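Notebook, Skernach bench, hand-held grippers
12 August 2018

Upkeep on the gripper pair before the next block of recording. Jaw pads, marker cubes and cube mounts, in that order. The left unit had been closing slow, 18 mm short of full travel on the Kollel gauge, so it got the most time.

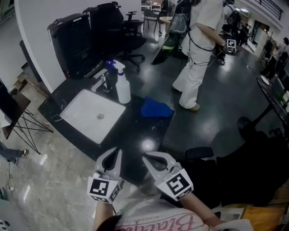
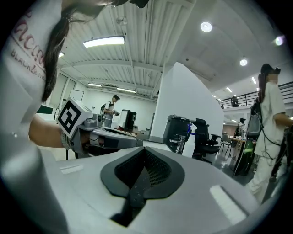
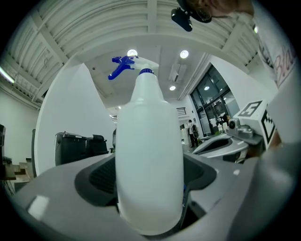
Grippers in use by the sink, and the spray bottle held in the jaws.

Does the marker cube have to come off to change a pad? Only on the old Tsuji mounts, where the cube base covers the rear pad screw. On the newer ones, undo the 2 screws under the jaw and slide the pad out forward.

Left unit: took the jaw apart, found lint packed in the slide. Brushed it out, one drop of light oil, wiped off the extra. Closes fully now. Trigger spring looks fine, left it alone.

Right unit: pad was worn smooth at the tip. Fitted a new one from the Ziltach bag. There are 2 left in there, so order more.

Cubes: wiped with a damp cloth only. Solvent lifts the print at the corners - we lost a set that way in the spring. Checked that neither cube rocks on its mount. Right one did, a quarter turn on the base screw fixed it.

Ran the open and close check after, 72 cycles each side, no sticking. Recalibrated both and saved the numbers under Skernach.

Still to do: label the spare pads left and right, find the small driver.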